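Thread keeps looping round the instrument when I tie

9 comments
2 shares

rdizon
I've been practising interrupted stitches in the evenings and the stitches themselves are passable now. The tying isn't. When I wrap for the first throw, the long end swings back and catches further up, above the jaws. Then I pull and the loop tightens round the instrument and I have to stop and pick it off. I'm using teal braided thread from Kemach on a Grumeo pad. Has anyone got past this?
Rhea Dizon, Riltcombe

oldhemmer
How long a piece are you cutting? Most people start with far too much. Try a hand's length, plus enough to hold.

rdizon
Longer than that. I cut long so I don't have to keep reloading.

oldhemmer
That will be most of it. A long tail has to go somewhere.

Padilla_R
I don't agree that length is the main thing. I teach the Wednesday group and I give them long pieces on purpose, since a running stitch needs it. What matters is where the slack lies before you wrap. Lay the long end out flat to one side, away from you, in a shallow curve. Wrap close to the tip. If you wrap halfway up the jaws the loop has no reason to slide off the end.
Ronaldo Padilla

oldhemmer
She isn't doing a running stitch, though. She's doing interrupted. Cut it short.

Padilla_R
Then she learns to manage a short piece and has the same trouble again the first time she closes anything long. I'd sooner she sorted it now.

tealandgrey
Both of you have a point. I went short for a month, got the wrap right, then went back up in length. Took me most of August. What helped more than either was changing thread. The Kemach braid is grippy and once it's round something it stays round. I moved to the Poulain monofilament and the loops fell off by themselves.

millie_b
Monofilament falls off everything, including the knot. You'll need extra throws and the ends are stiff. I wouldn't learn on it.

tealandgrey
Fair. I do put in an extra throw.

rdizon
Thanks all. I tried some of this last night. Shorter piece: fewer catches, but I ran out and wasted a lot in ends. Longer piece laid out flat as Ronaldo says: better, when I remembered. I still had 2 bad ones where the loop went right over the top and I only noticed when I tightened.

Padilla_R
Look before you tighten. Take up the slack slowly and watch the loop come down. If it has gone above the jaws, stop, give it slack again and let it off over the tip. Don't pull it through. On a pad you'll only tear the slit, but it's a bad habit to get into.

oldhemmer
Agree with that part.

millie_b
Also check the serrations. Thread that has been gripped there a few times goes fuzzy and then it catches on itself. Grip near the end you're going to throw away and leave the rest alone.

rdizon
I've been gripping it anywhere. That might explain the fuzz. What do people do about cost? I've been through one reel already and the next size up is 375 metres, which seems a lot to commit to.

tealandgrey
Get the big reel and split it with someone. Keep it in a bag or it picks up dust.

oldhemmer
Ordinary polyester sewing thread does for tying practice. Wax it if it's slippery.

Padilla_R
For knots, yes. It doesn't lie the same way on the surface, so go back to proper suture before you decide you've fixed the looping.

2 people found this reply useful

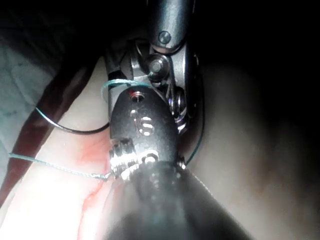

Teal suture looped over the metal just above the dark jaw housing, with a second length coming in from the left lower down.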